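Makel Drawing Circle: Questions We Get Asked

Do I need to be able to draw already?

Goodness, no. Plenty of our members hadn't picked up a pencil since grade school when they signed up, and a few of them were so nervous that first evening that they sat in the parking lot for a while before coming in. If you can write your name you have enough control of your hand to begin. We do ask that you come willing to make some ugly drawings, and to keep them.

How long is a term, and what does it cost?

A term is 11 weeks, with one evening session a week, and the fee is $28. That covers the room, the tea and the paper for warm-ups. We take a break in August, when Zekdale gets too hot for anyone to sit still under a lamp.

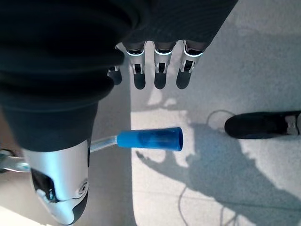
If you miss a session you don't lose your place, and you don't need to write us a long apology (though some of the long apologies have been wonderful to read). Just let us know when you can, and we'll set the handout aside for you.

What should I bring?

A sketchbook with paper that can take some rubbing out, an ordinary HB pencil, something softer like a 4B, and a kneaded eraser. Please don't go out and buy a big wooden box of everything! You'll find out what you like by borrowing from the person next to you. Charcoal is welcome too, but bring an old shirt and a rag.
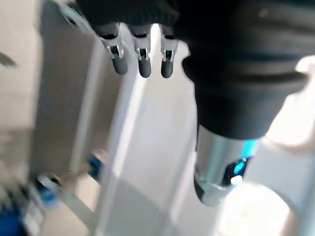 Who teaches?

Guðlaug Ravn leads the evening sessions. She starts everyone off with contour drawing, which means following the edge of a thing with your eye and letting the pencil keep pace – slowly, much more slowly than you'd think. She will come around and talk with you, but she won't draw on your page unless you ask her to.

My dark things all turn into one flat blob. What am I doing wrong?

You're most likely pressing hard too early, and then there's nowhere left to go.

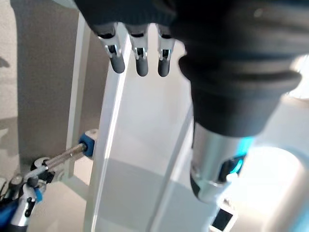 Start by leaving the brightest spots as bare paper and laying one light, even gray over everything else. Then squint, and go back in only where it's darker than what you've got. It's a good habit with any subject, a cast iron skillet or a pair of winter boots or a sleeping black cat. With the black hand in the photo you'd save the silver brackets first, then keep the rounded fingertips a dark gray, a shade lighter than the palm, so that they come forward a little. Leave your very blackest marks for the end, when you're sure of them.

Can I come just once to see if I like it?

Please do. Your first evening is free, we'll lend you a pencil, and you can sit near the back or right up front, wherever feels friendlier. Doors open at 6:30 p.m. at the Prendergast building, and the side entrance is the one without stairs.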